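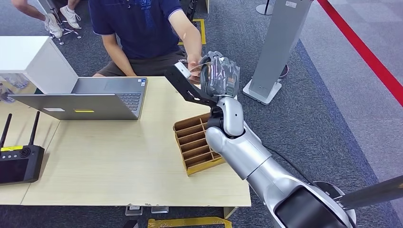 3.2 Sortierkästen und Materialausgabe

Die Kleinteile wurden in Bindau an einem hellen Holztisch ausgegeben und in Kästen aus braunem Karton abgelegt, deren Inneres durch dünne Kartonstege in rechteckige Fächer geteilt ist (Abb. 4). Kunststoffkästen der Firma Bernetti standen ebenfalls zur Verfügung, wurden nach der Vorerhebung im August jedoch nicht weiter eingesetzt. Die Beschäftigten hatten bemängelt, dass flache Beutel darin verrutschten und die Beschriftung der Fächer verdeckten.

Abb. 4: Arbeitsplatz mit Fächerkasten und Laptop während der Übergabe eines in Folie verpackten Gegenstands.

In Folie verpackte Ware wurde grundsätzlich ungeöffnet übergeben. Die Folie reflektiert, weshalb Aufdrucke teilweise erst nach dem Drehen der Packung lesbar sind. Erfasst wurde der Vorgang in der Liste Paju, die am Tisch auf einem Laptop geführt wird. 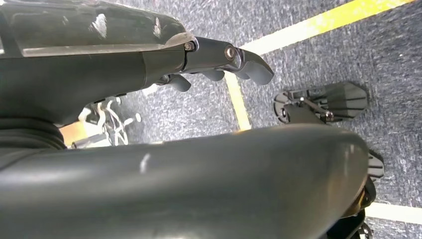 Insgesamt gingen 1.000 Übergaben in die Auswertung ein. Sie verteilen sich auf 12 Ausgabetermine mit jeweils sitzender Arbeitshaltung. Als Fehlablage galt jede Packung, die am Ende eines Termins in einem anderen als dem eingetragenen Fach lag. Doppelt belegte Fächer wurden gesondert notiert und nach dem Schema von Szulc (Nulberg) kodiert. Bei sechs Terminen lag ein zweiter Kasten bereit, dessen Einteilung der des ersten entsprach. Die Ergebnisse für beide Varianten werden in Abschnitt 4 getrennt berichtet.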